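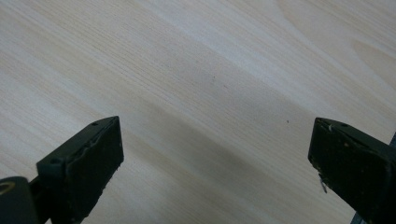
Pale wood with fine, close grain.

Skesgate Table Notes

Skesgate Table Notes is a collection of 233 short written accounts of how people clean, oil, wax, sand and generally fuss over the wooden tables they live with. It's plain text, it's small enough to email, and it is a real pleasure to read even if you never load it into anything!

Maxence Renaud started it after asking his neighbors how they dealt with water rings and getting a different reply at every door. Marcelle Collet edits the notes, and Jagadeesh Chacko looks after the files and the scripts.

What's in the download

notes.csv - one row per account, with the full text
terms.csv - the words people use for finishes, stains and damage, matched to a shared spelling
scripts/ - a loader and a search tool, both run from the command line

Columns in notes.csv

note_id: short code, never reused
text: the account as written, with names and addresses taken out
finish: oil, wax, varnish, paint, bare, unknown
problem: ring, scratch, burn, ink, grease, sticky, fading, none
remedy: free text, copied from the account in the writer's own words
outcome: better, same, worse, not stated
room: kitchen, dining, desk, workshop, other

Most accounts run to around 200 words. A few are one sentence long, and Huguette Riviere's history of a single beeswax recipe goes on for pages (please read it, it's wonderful).
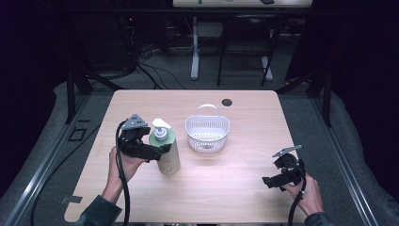
Pump bottle and white basket on a light wood-grain tabletop.

How the notes were gathered

People wrote in after a call in the Hedell newsletter in June, or filled in a paper form left at the Gautier hardware store. Paper forms were typed up by Lionel Delorme and then checked against the originals by Marcelle. Spelling was left alone in the text column. If somebody wrote "linsead oil", that's what you'll find, and terms.csv will get you to the right entry.

Every writer agreed to have their note shared. If you wrote one and want it changed or removed, send us the note_id and it will be gone from the next release.

Getting started

Unpack the archive and run

python scripts/search.py --problem ring --finish oil

You'll get the matching notes in full, oldest first. Add --short to see only the remedy column. The loader expects UTF-8, and opening notes.csv in a spreadsheet and saving it again can break the accented letters, so keep a clean copy.

Things to watch for

The remedies have not been tested. Some of them contradict each other, and a couple would probably ruin a varnished top. Outcome is what the writer told us, and people do love to report a success. Kitchens are heavily represented, workshops hardly at all - we'd be thrilled to hear from more woodworkers.

Finish was guessed by the writer in many cases. Treat "unknown" as the most reliable value in that column!

Changes in version 2

Added the room column
Merged "sticky" and "tacky"
Fixed line breaks inside quoted text
Moved the Vindeo letters into the main file

License

CC BY 4.0. Please credit it as Skesgate Table Notes, version 2.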